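Closow Lantern replica - preorder thoughts and a little rambling

08/08/2019

Well, the email finally came. If you've been reading this blog for any length of time you know I have been going on about the Closow lantern since I was in college, and now Bergmann has opened preorders for a full-size prop replica. I had my card out before I finished reading the first paragraph, which my wife will tell you is how I read most emails from Bergmann.

For anyone new, Closow was a little space serial that ran for 2 seasons and then vanished. The lantern is the thing the captain carries through the mines, and it's the one prop everybody remembers, even people who couldn't name a single character. Dilberg made a toy of it back when the show was on, with a sticker where the glass should be, and I loved mine until the handle snapped.

The new one is limited to 2,000 pieces, and 400 of those are being held back for the Brestbridge show in the fall. The price is $910 before shipping. I know, I know. I sat in the kitchen with a cup of coffee and did the math a few different ways, and it came out to $910 every time. But you can pay in installments, and I sold two of my boxed Dilberg figures in June (the doubles, don't worry!), so I'm calling it even. 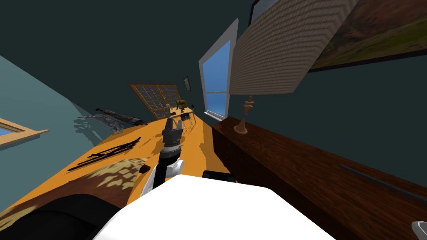 Orange tabletop, leopard-style cloth.

My friend Abelardo Lucero got to hold the prototype at a dealer night and called me from the parking lot afterward, talking so fast I had to make him start over. He says it's heavy, heavier than you'd expect, and the shutter closes with a real clunk. The light has a slow flicker setting and a steady one. He wasn't crazy about the battery door, which sits right on the back where you'd see it on a shelf, and he thought the brass finish was a touch too yellow. I went back and watched the mine episode again last night to check, and I think he may be right, though my old DVDs make everything look yellow.

The sculpt is by Teodor Borkowska, who also did the ration tin a few years back. I have that tin and it's lovely work, right down to the dents, so I feel pretty good about this one.

Shipping is supposed to start in the spring - we all know what "spring" means with Bergmann, and I waited until almost Thanksgiving for the tin. If you ordered one too, leave me a comment and tell me where you're planning to put it. I still have to clear a shelf.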